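Living Room Tables and What Ends Up on Them

Britari Household Newsletter, October
Home Notes, by Meinir Trevor

Last month's item on kitchen drawers brought in more mail than we expected, and a good share of it asked for the same treatment for the living room. Several readers named the coffee table in particular. It sits in front of the sofa, everyone walks past it, and whatever people have in their hands gets put down there. Packages, chargers, mail, a folded shirt waiting to go upstairs.

Hervé Moulin and I spent part of the month trying out different ways of keeping a table clear in our own homes. His is square and has a shelf underneath. Mine is round and has no shelf. The notes below cover both.

Start with the packages

Packaged goods are the easiest thing to deal with, so do them first. Pick up each package and decide where it goes before you set it down again. Unopened food goes to the kitchen. Refills and spare packs go to the closet where the others are kept. If you bought something to return, put the receipt with it and move both to the front door.

Bags and soft packs with printed plastic are slippery on a polished top and tend to slide when stacked. Stand them upright in a bin or lay them flat in a single layer. Hervé uses a shallow bin from Hoarau that fits on the lower shelf of his table. I use a plain shoe box.

If a package has a small label with a date or a batch number, turn it so the label faces out when you put it away. It saves taking everything down later.

Cloths and clothing

Cleaning cloths belong near the table but off it. One drawer, one hook, or the side pocket of a sofa organizer is enough. Used cloths go to the wash at the end of the day. Clothing goes back to the bedroom in one trip, when you are going that way anyway.

Cables

Cables took us the longest. A table in the middle of the room has no outlet next to it, so every cord has to cross open floor or come around the sofa. Once there are several thin black ones together it is hard to tell which belongs to what.

Unplug everything and lay the cables out on the floor. Match each one to its device. Any cable left over goes into a bag with a note saying where you found it, and if it has not been missed by spring, take it to electronics recycling.

Wrap a strip of masking tape around each end of the ones you keep and write the name of the device on it. Gather the slack into a loose loop and close it with a hook and loop tie. Do not pull the loop tight, and do not bend a cable sharply right at the plug. Cords that hang over the side of the table are easy to catch with a knee when you sit down, so bring them all off at one point, on the side away from where people sit. Check that nobody has to step over them to get to the door.

Small electronics can share a tray. Mine is a Gaver tray with a raised edge and a notch at the back for the cords. A baking sheet with a dish towel on it did the same job for the first week. Turn screens off before you put devices in the tray, and do not cover anything while it is charging.

The table top

A polished wood top shows glare from a window or a lamp, and it shows dust and rings just as clearly. Dust it with a dry, soft cloth, following the grain. For sticky spots, use a cloth dampened with water and a small drop of dish soap, then go over it with a second damp cloth, then a dry one. Lift things when you move them. Dragging a device with hard feet across the finish will leave a line. 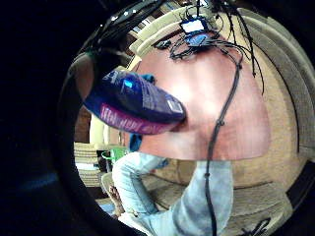

The sofa side

While you are sitting there, do the sofa too. On an upholstered sofa, crumbs collect along the seams of the cushions and where the arm meets the seat. Use the narrow vacuum attachment and run it along each seam twice. Light fabrics such as beige will pick up color from new jeans, so a throw over the seat is worth having until the jeans have been through the wash a few times.

From the mail

Yoga Ginting writes that he sets a timer for 10 minutes after dinner and clears the table until it rings. Anything still there waits for the next evening.

Hüsnü Demirtaş asks whether a glass cover would protect an old round table. It will, but put small clear felt or silicone pads under it so that moisture does not get trapped against the finish.

Stellan Kvam has 20 cable ties left over from a large pack and will bring them to the swap shelf at the Brallisetti branch. Please take only what you need.

Next month: hall closets. Letters can be left at the front desk or sent to the usual address.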